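Divholm DA-2 Dual-Arm Work Kit
Soft Goods and Liner Handling Package

Overview

The DA-2 is a two-arm kit for light indoor work on thin, limp material: waste bags, bin liners, dust sheets and similar film. It ships as a matched pair of arms with electric parallel grippers, a controller, a cable set and the Flenholm task software. The kit is sold to labs, facility service firms and integrators who want to test two-handed routines outside a fixed cell.

Film is hard for a single gripper. It has no stable shape, it folds under its own weight, and it gives little force feedback when held. The DA-2 lets one arm hold an edge while the other stays free for the next grasp. Both arms run from one clock, and either can be set as the holding arm at the start of a routine.

Reach and mounting

Working reach is 816 mm per arm, measured from the shoulder axis to the gripper flange. The arms can be set up for work at bench height or at floor level. Floor work needs the low-angle wrist limits, which are found under Setup > Workspace and are off by default. Check cable slack through the full wrist range before the first run.

Grippers

Stroke is 70 mm, fully open. The narrow black fingers supplied with the kit are meant for edges, rims and folded film. Wider pads are available for cartons and bottles (part of the Tukammont accessory set, ordered separately). Fingers are held with small screws and can be changed without removing the gripper body.

Grip force is set in the task file. For thin bags, start at the lowest step and raise it only if the edge slips. Film that has been stretched by a hard grip will not lie flat on the next pass.

Floor-level liner work

Floor routines can be run on short carpet. An open bag is laid out on the floor, one gripper takes the edge, and the second arm waits over the carpet with its fingers apart. Dark film on a light floor gives the vision module a clear outline to work from. Loose bags may be left next to the work area as long as they do not touch the target bag. 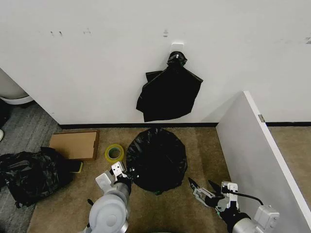
Jouko Vainio: We ran the liner routine for most of February and the edge grasp is good, but the software still loses the rim when two layers of film stick together. A light lift and a second look fixed most of those cases for us. I would like to see that as a setting and not have to script it.

Release 17 of the task software adds a Lift and Recheck option under Grasp Settings. It raises the held edge by a set height, pauses, and reads the outline again before the second arm moves. Cycle time goes up for each recheck. Users with their own scripts should turn them off before enabling the option.

Task software

Routines are built from short steps: find, approach, grip, hold, move, release. Each step can be assigned to the left arm, the right arm or both. The log records joint position, gripper opening and motor current for every step, and can be exported as plain text. A routine stopped by the operator restarts from the last completed step.

Supplied with the kit

Two arms with grippers
One controller and power supply
Cable set, black
Narrow fingers, fitted
Hex keys and spare finger screws
Task software license, one seat

Limits of use

Indoor use only. Not rated for wet floors, sharp waste or filled bags. Keep people out of the reach area while the arms are powered.

Ordering

Order code DA2-186. Mounting frame, wide pads and additional software seats are quoted separately. Sales and technical questions: Siiri Mäkelä, Divholm product desk.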